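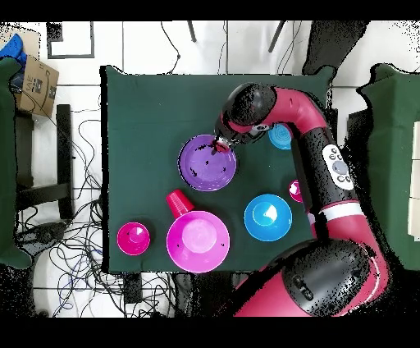 Can a robot clear the table for me yet?

In a research lab, often. In your kitchen, not in any way you would pay for. A fixed arm can pick up cups and bowls and put them where they belong, provided the table is in the same place each time and someone is close by to step in. Ask it to do the same in a room it has never worked in and the results drop off quickly.

Why is a bowl hard to pick up?

The gripper has to take it by the rim, at the right height and angle. A few millimetres out and it closes on air, or pushes the bowl along. Bowls inside other bowls are worse, and so are cups lying on their sides.

Does it matter what the bowls are made of?

Yes. Plastic is forgiving. Glass is difficult for most cameras to judge, and a full or wet dish is a separate problem again. Be careful with any claim that doesn't say what was on the table.

How often does it go wrong?

Saulius Vasiliauskas, who runs the trials at Cadine, logged 443 pick-ups in March with plastic tableware. Nearly 40 failed. Most of those were bowls that slipped at the rim -- the cups did better.

Is it faster than a person?

No. Two minutes for a small table is normal, and a person would do it in a few seconds. Speed can be raised, but the misses go up with it.

What about shop-floor work?

That is further along. Packing, sorting and loading suit a machine when the parts are all alike and arrive the same way round. Wosley has had two arms on its packing line since last year. Gintarė Kairys, the shift lead there, still keeps a person on mixed boxes.

Could I buy an arm and try it at home?

You can, but you would be buying a project. Expect to fix it down, keep children and pets out of its reach and spend your evenings on set-up.

So which chores are done already?

Vacuuming and mowing, more or less. Folding laundry can be done slowly. Loading a dishwasher with whatever the family left out is still a job for the family.

Who answers these questions?

Ona Vītola and Ga-eun Kwak. New ones are read on Monday.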